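Section 4. Fitting the Plovevard Roller Shade (inside mount)

This section covers inside-mount installation of the Plovevard roller shade in a finished window opening. For outside mount, see Section 5. For ceiling mount with the Valentini fascia, see the sheet packed with the fascia.

Read the whole section before drilling. Shades cut to size cannot be returned if the opening was measured after the order was placed.

4.1 Parts and tools

Check the contents of the carton against the packing slip. An inside-mount carton holds the shade on its tube, a left bracket (pin side), a right bracket (drive side), a bag of screws, a chain tensioner and a hem bar cap for each end. The model code is printed on the label inside the tube. Codes ending in 2109 use the wide drive bracket, and the spacing in step 4.3 is different for these.

You will need a steel tape measure, a pencil, a level, a drill with a pilot bit to suit the screws, and a screwdriver. Wall anchors are not supplied. Choose anchors rated for the wall material and for the weight shown on the label.

4.2 Checking the opening

1. Measure the width of the opening at the top, the middle and the bottom. Write down the smallest figure.

2. Compare it with the ordered width on the label. The shade is made slightly narrower than the ordered width to leave clearance at the brackets. Do not trim the tube.

3. Measure the depth of the opening from the front edge to the nearest part of the window, including handles and locks. The roll must clear all of these when the shade is fully raised.

4. Place the level against the top of the opening. If it is out of level by more than the thickness of a bracket plate, pack the lower side with the plastic shims.

Note: Old plaster openings are often out of square. The shade will hang straight from a level tube even when the sides of the opening are not straight, and a light gap at one edge is normal.

4.3 Fixing the brackets

1. Hold the left bracket in the top corner with the open slot facing the room. Mark the holes.

2. Repeat for the right bracket. For codes ending in 2109, set the bracket back from the front edge by the width of the spacer supplied, and keep the spacer in place while marking.

3. Check that both sets of marks are the same distance from the front edge. A difference here is the usual cause of fabric creeping to one side.

4. Drill pilot holes, fit anchors if needed, and drive the screws until snug.

Caution: Do not overtighten. A bent bracket plate will bind the drive and void the cover described in Section 9.

4.4 Hanging the shade

1. Leave the paper band around the fabric.

2. Fit the drive end into the right bracket first, with the chain hanging straight down.

3. Press in the spring pin at the other end, raise the tube to the left bracket and let the pin seat. You should hear a click.

4. Pull down gently on the tube at both ends to confirm that it is held, then remove the paper band.
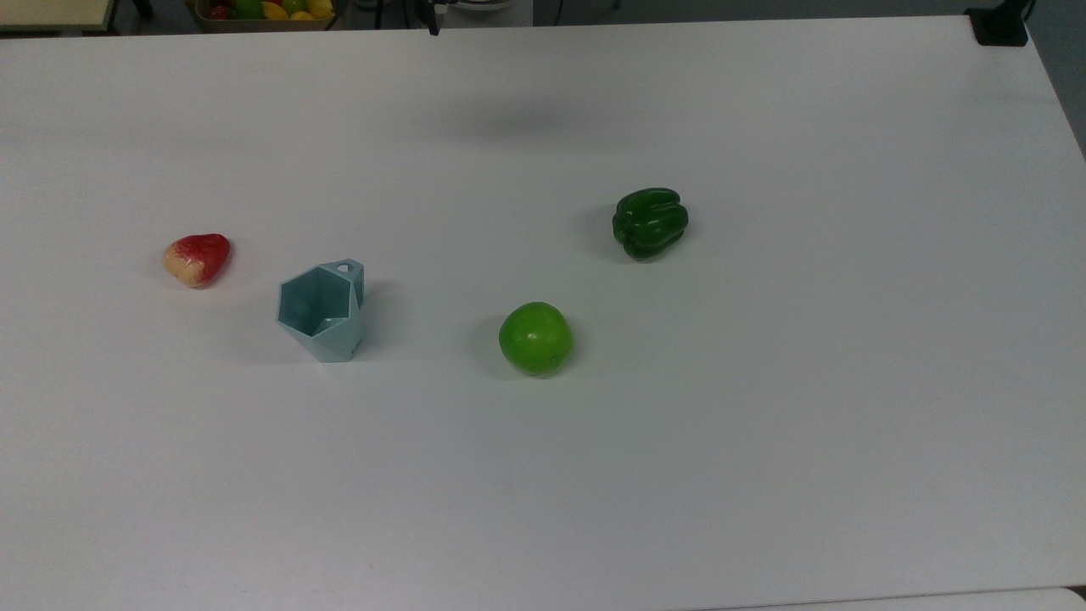

5. Lower the shade fully and raise it again twice. The fabric should roll evenly, with the edges in line.

If the fabric tracks to the left or right, lower it fully and stick a short piece of masking tape to the bare tube, on the side opposite the direction of travel. Raise the shade and check. Add a second layer only if the first makes some difference but not enough.

4.5 Chain tensioner

WARNING: Loose chains are a strangulation hazard to young children. The tensioner must be fitted before the shade is used. Keep cribs, beds and furniture away from the chain.

1. Slide the tensioner to the lowest point of the chain loop.

2. Pull it down until the chain is taut but still runs freely — the drive should not click or drag.

3. Mark, drill and screw the tensioner to the wall or the side of the opening.

4.6 Fabric notes

Dasden blackout fabric may show fold lines after shipping. Leave the shade lowered until they relax. Ruretti linen weave must not be steamed or wiped with a wet cloth; use a soft brush attachment on low suction.

Keep the label and the spare hem bar caps with this guide. The model code is needed when ordering parts.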